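# In praise of the slow Wednesday

I have a soft spot for maintenance, which I know is an odd thing to confess in a field where everybody wants to talk about learning and speed. But I've looked after the kitchen cell at Horneo long enough to have opinions, and the strongest one is that we should all spend a good deal more of our working lives fussing over cables.

Let me explain what I mean, and forgive me if I wander a bit. Our cell is one arm, one gripper and an ordinary kitchen counter. When it misbehaves, the first thing people reach for is the software. I did it myself for months! The arm would hesitate on its way to the sink, or the gripper would close a hair late, and off I'd go into the settings, happily changing numbers until midnight. Then one Wednesday I found a cable tie pulled so tight over the elbow that the bundle tugged every time the forearm swung out. I snipped it, gave the bundle some slack, and that was the end of a fault I had been chasing through 97 log files.

Since then I've kept the whole of Wednesday morning free for the cell. I start at the base and work out toward the fingers, with the power off and a mug of coffee well out of reach. I look at every strap, and I run my thumb along the cables and feel for flat spots. The bolts at the gripper get checked with the torque wrench, even the ones I'm sure about (those especially, I'm sorry to say). It takes me roughly 60 minutes if I don't get distracted, and I usually get distracted.

My friends over at Altent think this is old-fashioned. They prefer to run until something gives and swap the part, and for a plain pick-and-place line with a shelf full of spares I can see the sense in it. A kitchen is a fussier place. There are pots and jars and a faucet, all at different heights, and the arm has to fold itself into some very strange postures to get at them. Each one pulls on the cabling a little differently, so a loop that hangs nicely in the home position may be stretched like a clothesline over the stove.

I'd also like to put in a word for leaving the counter cluttered while you check. It's tempting to clear everything away and admire a clean machine, but clearance is only worth measuring against the things you have to clear. I keep my pliers close by and leave the dishes where they are.

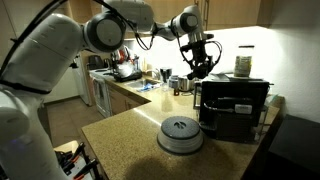
## What slack is for

If I could change one habit in our trade, it would be the way we treat slack as untidiness. I've seen cable runs dressed so neatly you could hang them in a gallery, and I've replaced a fair number of them too. A generous U under the forearm looks a bit sloppy, I'll grant you, and it needs watching so it doesn't snag, but I would still take it over a handsome straight run any day of the week. Go and move your arm to its most awkward pose this afternoon, and put a hand on the bundle while the power's off.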